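Sortieraufgabe Obst / zwei Teller, Policy verwechselt Zielteller nach Umstellen

Forum > Manipulation > Imitation Learning

tellerrand
Moin, kurz vor Abgabe, deshalb im Telegrammstil. Startstellung von heute früh:
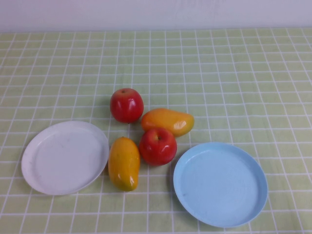
Startstellung: zwei Äpfel, zwei Mangos, weißer Teller links, blauer rechts.

Aufgabe: Äpfel auf weiß, Mangos auf blau. Anweisung kommt als Text rein. Trainiert auf 1,307 Demos (Komma ist Tausendertrenner, kommt so aus dem Log). Policy ist die Foltora-Basis, nur der Aktionskopf nachtrainiert. 40 Testläufe pro Bedingung.

Solange die Teller so stehen, alles gut. Teller vertauscht: Äpfel landen weiter links, also auf blau. Text wird anscheinend ignoriert. Greifen selbst klappt.

Hat wer das schon mal sauber rausgemessen? Brauche was fürs Paper, Abschnitt 5.

kabelsalat_hb
Klassiker. In wie vielen Demos stand der weiße Teller rechts?

tellerrand
Müsste nachsehen. Wenige. Der größte Teil kommt von Cadi Rowlands und die hat immer gleich aufgebaut, war so auch im Protokoll gestanden.

kabelsalat_hb
Na dann. Das Netz hat "Apfel = links" gelernt. Warum auch nicht, hat ja immer gestimmt. Daten neu aufnehmen, fertig.

Wim Claeys
Würde ich nicht so schnell unterschreiben. Wir hatten bei Parkisero dasselbe Bild, Daten waren ausgeglichen, trotzdem Positionsbias. Lag am eingefrorenen Sprachteil, die Farbwörter kamen im Aktionskopf kaum noch an. Test dafür: Teller stehen lassen, NUR die Anweisung umdrehen (Äpfel auf blau). Ändert sich nichts, hört er nicht zu.

kabelsalat_hb
Der Test trennt das doch gar nicht. Wenn in den Demos nie "Äpfel auf blau" vorkam, scheitert er an den Daten UND am Sprachteil. Weißt hinterher genau so viel wie vorher.

Wim Claeys
Alleine nicht, stimmt. Zusammen mit dem Tellertausch schon eher. Vier Zellen: Teller normal/vertauscht mal Anweisung normal/umgedreht. Und dann nicht nur Erfolg ja/nein, sondern wohin der erste Griff abgelegt wird.

mango_lassi
Zwischenfrage, die Früchte glänzen ja ordentlich. Ist das Kunstobst? Und ist die Tischdecke mit dem Gitter in allen Demos drauf? Könnte mir vorstellen dass er sich an den Linien orientiert statt am Teller.

tellerrand
Decke ist überall drauf, ja. An die Linien hab ich ehrlich gesagt nicht gedacht. Obst ist aus der Kiste vom Mondorico-Aufbau, das benutzen wir hier alle.

kabelsalat_hb
Linien glaub ich nicht. Das Tuch wirft doch Falten, die Zellen sind teils schief. Als Anker taugt das nix.

mango_lassi
Muss ja nicht genau sein. Ein Teller ist groß, da reicht grob. Decke ab oder einfarbig, 40 Läufe, dann weißt du's.

Wim Claeys
+1 für mango_lassi, kostet einen Nachmittag. Übrigens liegt die eine Mango bei dir sehr dicht am weißen Teller. Falls das öfter so ist: kurzer Weg nach weiß, langer nach blau. Kann die Ablage auch verzerren. Startlage vom Obst würfeln und mitloggen.

tellerrand
Wird per Hand gelegt, nicht gewürfelt. Ok, notiert. Mach jetzt erstmal die vier Zellen.

tellerrand
So, 16 Uhr, erste Zahlen. Teller vertauscht, Anweisung normal: in 2 von 40 liegt der erste Apfel auf weiß. Teller normal, Anweisung umgedreht: kein einziger auf blau. Reagiert also auf den Text praktisch gar nicht.

kabelsalat_hb
Sag ich doch, Daten.

Wim Claeys
Oder Sprachteil. Tau den mal auf und trainier mit den selben Demos nochmal. Wird es besser, lag es nicht nur an den Daten.

kabelsalat_hb
Mit einer Handvoll Gegenbeispielen wird da nichts besser, egal was du auftaust. Das ist Rechenzeit verbrannt.

mango_lassi
Bei Yeh gibts einen Ablationsaufbau wo die Anweisung einfach durch Leerstring ersetzt wird. Wär noch billiger. Gleiche Quote ohne Text = Text egal. Macht sich gut als Zeile in der Tabelle.

tellerrand
Leerstring läuft gerade. Auftauen geht heute nacht auf den Cluster, neue Demos mit getauschten Tellern dann im Januar, vorher krieg ich den Arm nicht. Ins Paper kommt erstmal nur der Befund, Ursache offen. Decke teste ich morgen, wenn ich ein einfarbiges Tuch finde.

mango_lassi
Bettlaken. Aber bügeln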